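Tremovis Evening Institute
Sorting and Putting Away: Course Handout 3
Grouping by Color – What It Does and What It Doesn't
June 2020

Read this before the session. Bring a pencil and the drawer list you made for Handout 2.

1. The claim

Most books on home and classroom storage tell you to sort by color. The promise is usually that things will be found faster, put back more often, and look calmer on the shelf. I have taught from several of these books and I'm not convinced by any of them on this point. They tend to show a finished shelf. They seldom show the same shelf in use.

There are really two claims mixed together, and we will pull them apart. One is that color helps the eye pick out a group. I accept that, with limits. The other is that color is a good reason to keep things together. I think that one is mostly wrong, and you should be ready to argue with me about it.

2. What counts as a group

Take a set of blocks that differ only in color. There is no label to read and no use that sets one block apart from another. If sorting by color works anywhere, it ought to work with these, and so we start with them.

Even so, people don't agree on when the sorting is done. Some of you will say that two blocks of the same color make a group if they are nearer to each other than to anything else. Others will want them touching, or in a row, or in a tray. Write your own rule down now, before reading on. Last December's class skipped this step and spent most of the session arguing about whether a pair with a gap in it was a pair. 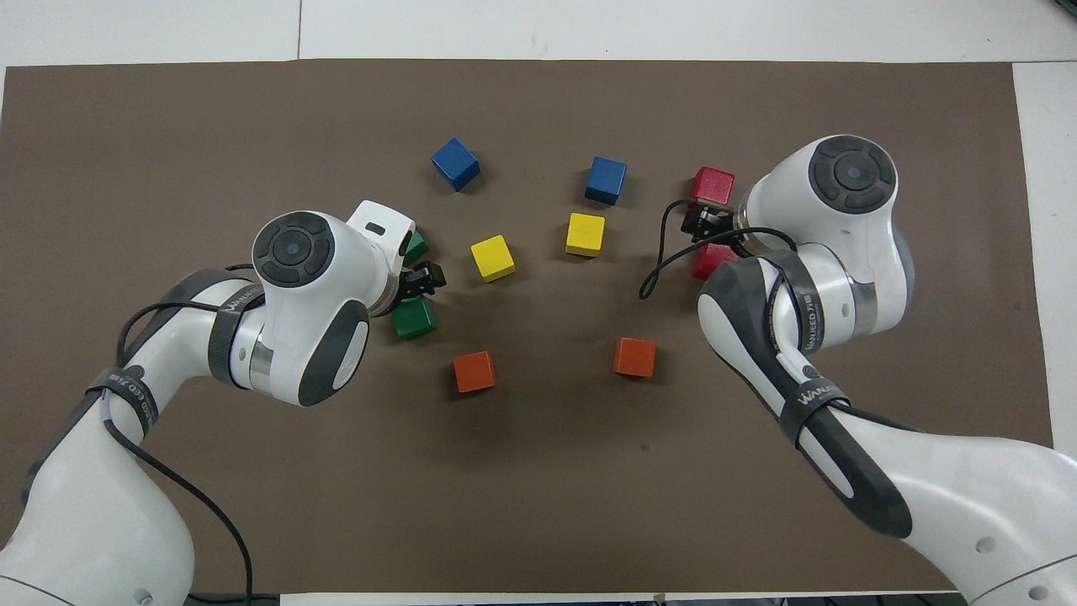

Fig. 1. Ten wooden cubes on a brown mat, two of each color: blue, yellow, orange, green, red.

Try your rule on Fig. 1. The two blue cubes pass under almost any rule, being neighbors near the top of the mat. The yellows are harder. One is left of center and the other is directly beneath the right-hand blue, so a strict nearness rule may well hand that second yellow to the blues. Much the same question comes up with the oranges. The eye says "pairs" straight away, but I suspect the color is doing that work and the placing is doing very little of it. Cover the colors in your mind and ask whether you would still see five groups. I would see a rough ring.

That is my first objection to the books. Color makes a loose layout look sorted. It flatters the person who did the sorting.

3. From blocks to drawers

Very few things in a house differ only by color. The Dolitz method, which some of you have used at work, gets around this by giving every room a color and marking everything that belongs there. Fine, but then the color is a label and could just as well be a word or a number. The Morin system sorts the objects by the color they happen to be, and this is where I part company with it. A red screwdriver and a red oven mitt have no business together.

Questions I would ask of any sorting plan, including mine:

Who puts things back, and do they know the rule?
What happens to an object with more than one color?
Where does a new color go when all the trays are taken?
Can the rule be followed in poor light, or by someone who doesn't tell red from green easily?

The last question gets a sentence or so in most manuals. It deserves more. A child or adult who confuses two of the colors can follow the rule with care and still get it wrong, and will then be told they're untidy.

4. Where color does earn its place

Counting. With a known number of each color, a missing piece shows up quickly – you look for the color that is short. This is useful for classroom sets, game pieces and craft supplies. It's less useful if you never knew how many you had.

Clearing up with small children. A tray of each color gives them something definite to do. I have seen it work at the Trosden playroom for some 10 minutes at a stretch. Whether it teaches them anything about tidying I couldn't say, and I'd be wary of anyone who could.

5. Exercise for the session (in pairs)

Lay out a mixed set on a plain mat. One partner sorts by color without trays, using the rule written down in section 2. The other partner then moves a single piece by a hand's width and asks whether the set is still sorted. Swap after 7 minutes. Note each time the rule had to be changed, and what it was changed to.

Then do it again with things from your own drawer list. Keep both sets of notes, as they are needed for Handout 4.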